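Tabletten zu Hause ordnen: Dosen, Farben und ein fester Platz

Wer mehrere Mittel gleichzeitig nimmt, hat schnell ein Durcheinander auf dem Küchenschrank. Die folgende Anleitung beschreibt, wie man einen kleinen Vorrat auf Farbdosen verteilt und so aufstellt, dass man ihn morgens ohne Suchen findet. Der Zeitaufwand liegt beim ersten Mal bei etwa 200 Minuten, wenn der ganze Schrank dran ist. Für ein einzelnes Fach reicht eine halbe Stunde.

Was gebraucht wird

Durchscheinende Dosen mit kindersicherem Deckel, je Mittel eine eigene Farbe
Papieretiketten und ein wasserfester Stift
ein heller, abgewischter Tisch
ein kleines Bord oder ein Regalbrett auf Füßen
ein Blatt Papier für die Liste

Schritt 1: Alles herausholen

Räumen Sie den Schrank leer und stellen Sie alles auf den Tisch. Abgelaufene Packungen kommen sofort auf eine Seite. Was in der Apotheke im Blister ausgegeben wurde, bleibt im Blister, denn viele Tabletten vertragen weder Luft noch Feuchtigkeit. Umgefüllt wird nur, was schon lose in einer Dose war und wozu die Apotheke ihr Einverständnis gegeben hat. Beipackzettel und Faltschachtel aufheben.

Schritt 2: Farben vergeben

Eine Farbe steht für ein Mittel, und dabei bleibt es auch, wenn die Dose nachgefüllt wird. Ähnliche Töne wie Rosa und Pfirsich sollten nicht direkt nebeneinander verwendet werden, wenn jemand im Haushalt schlecht sieht. Dann lieber Gelb und Blaugrün nehmen. Größere Dosen sind für das, was täglich gebraucht wird, kleinere für den Bedarfsfall. 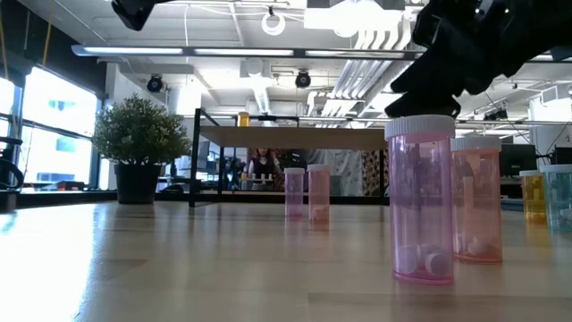

Farbige Dosen mit weißen Deckeln, in einigen liegen weiße Tabletten am Boden.

Durch den farbigen Kunststoff sieht man den Füllstand, ohne den Deckel zu öffnen. Ist nur noch der Boden bedeckt, wird nachbestellt. Ilona Szilágyi, von der ich das System übernommen habe, klebt zusätzlich einen Strich auf die Höhe, ab der sie zum Arzt geht. Bei mir reicht der Blick am Monatsanfang.

Schritt 3: Beschriften

Auf jedes Etikett gehören der Name des Mittels, die Stärke (zum Beispiel 200 mg oder 600 mg), das Verfallsdatum und die Chargennummer. Die Farbe ersetzt die Beschriftung nicht. Gerade weiße, runde Tabletten sind von außen kaum zu unterscheiden. Das Etikett kommt auf die Dose und nie auf den Deckel – Deckel werden vertauscht.

Schritt 4: Aufstellen

Das Bord steht trocken und ohne direkte Sonne, also weder im Bad noch auf der Fensterbank. Die Dosen kommen in Spalten hintereinander, links das Tägliche, rechts der Rest. Gleiche Farbe hinter gleicher Farbe, damit beim Griff nach vorn immer das Richtige in der Hand ist. Zwischen den Spalten einen Fingerbreit Platz lassen, sonst kippt beim Herausnehmen die Nachbardose um. Sind Kinder im Haus, gehört das Ganze in einen abschließbaren Schrank. Der kindersichere Deckel allein genügt nicht.

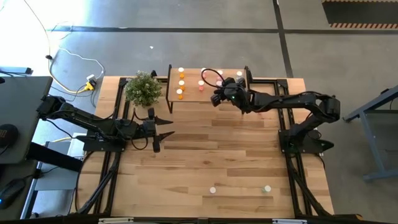 Kann ich statt eines Bords auch eine Schublade nehmen?
Eine Schublade geht ebenfalls, solange sie kühl und trocken ist und die Dosen aufrecht stehen können. Die Etiketten sollten dann von oben lesbar sein, am besten mit einem Zettel am Rand der Schublade.

Schritt 5: Liste schreiben

Auf das Blatt kommen Farbe, Mittel, Dosis und Uhrzeit. Ein Exemplar hängt innen an der Schranktür, ein zweites steckt in der Geldbörse. Ändert der Arzt etwas, werden beide am selben Tag neu geschrieben. Durchstreichen und Danebenschreiben führt zu Fehlern.

Pflege

Leere Dosen vor dem Nachfüllen mit warmem Wasser und etwas Spülmittel auswaschen und über Nacht offen trocknen lassen. Alte und neue Tabletten nicht mischen. Abgelaufenes nach den Regeln der Gemeinde entsorgen oder in der Apotheke nachfragen, keinesfalls in die Toilette.

Stand der Anleitung: 22. Mai 2018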